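Reading Clilla Before Departure

3 min read

The travel memoir remains one of the more dependable ways to prepare for an unfamiliar region, and readers of this blog have asked for further recommendations in that field. The present entry concerns Clilla, by Samah Belhaj, an account of a single winter spent in a mountain village and of the 281 kilometers she covered on foot between its outlying farms.

Ms. Belhaj arrived with a modest commission to write on weaving. She set it aside within two weeks and turned her attention to the road itself. The strongest chapters follow Mostafa Sqalli, a retired bus driver who had served the Raltik route for most of his working life and who agreed to show her the older tracks above the valley. Their conversations are reported at length. Readers who prefer a brisk narrative may find the middle section slow, particularly the long dispute over the correct position of the Sumari bridge.

The chapter on Ramadan deserves separate mention. It describes the evening meals of three households with care and without ornament, and it records the author's own mistakes as a guest quite plainly.

Certain practical matters should be noted. The maps are small and lack a scale. The glossary omits several terms used in the opening pages. The second edition, issued in June, corrects the spelling of place names and adds a short index. Prospective buyers are advised to obtain that edition.

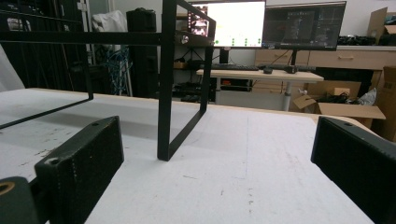
A companion volume on the coastal towns has been announced by the same author, and a review will be published on this blog once a copy has been received and read in full.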